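The Kelunex Set

The operator's instruction for the sixteenth task in the Kelunex set was nine words long: move the bottle from the plate to the table. She had performed it four times that morning and rejected two of the recordings. The first rejection was for hesitation. The second was for a pause in which she had looked out of the window, and the arm, obedient to her hand, had waited above the banana.

The rules at Droromar allowed hesitation if it had a cause. A slipped grip was a cause. Weather was not on the list.

She set the bottle back on the plate with its cap towards her, read the instruction aloud for the log, and pressed the pedal. 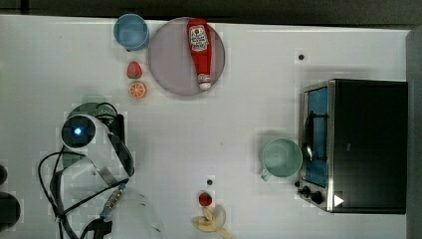
Short Fiction

The learning system had no name of its own. In the paperwork it was the learner, and it lived on the floor above, in a room she had entered once to sign for a key. It would receive the recordings in September. Until then it knew nothing about ketchup.

Each recording was stored with a line of text, a success mark and a comment. The comment was optional. Most operators left it blank. She had begun by writing "good" or "slow approach", as the manual suggested, and had moved by degrees to longer entries. "Corrected wrist before closing." "Came in too high, was thinking of something else." "Would have used the other hand at home."

The manual, written by a contractor called Skesach, said that comments were read by the training process only if a certain setting was switched on. It did not say whether it was. She had asked, in writing, and been sent the same page of the manual with the sentence highlighted.

The afternoon schedule asked for 40 recordings. The target time for each was eight seconds, and a recording over 16 was discarded without review. She worked with the controller in her right hand and her left flat on her knee. After an hour the delay between her wrist and the arm's wrist stopped being noticeable. This was described in the training course as adaptation, and operators were advised to take a break when it occurred.

She did not take the break. 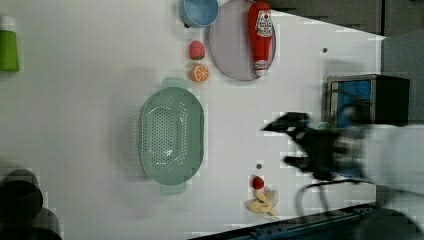 At recording 31 she reached for her tea and the arm stayed where it was. The controller was lying on the desk. For a moment she had expected the arm to go too, and to come back with something warm. She typed: "Operator released controller. No fault." Then she deleted the second sentence, considered the first, and put the second one back.

The last recordings went quickly. She marked 38 as successful and two as failed, and gave a cause for each failure. The software, a Jurčo build that had not been updated in some time, asked whether she wished to add a general remark for the session.

The field accepted a long answer. She wrote that the plate was a little slippery, that a slow approach from the side was better than a fast one from overhead, and that when the grip failed it was best to open fully and begin again. She wrote that the window was to the left and could be ignored. She read it through twice for spelling.

The upload bar filled. In the status line, in the small grey type used for things that needed no action, it said: comments enabled, 7/1/25.

She scrolled back to the first entry of the morning and started to read what she had told it.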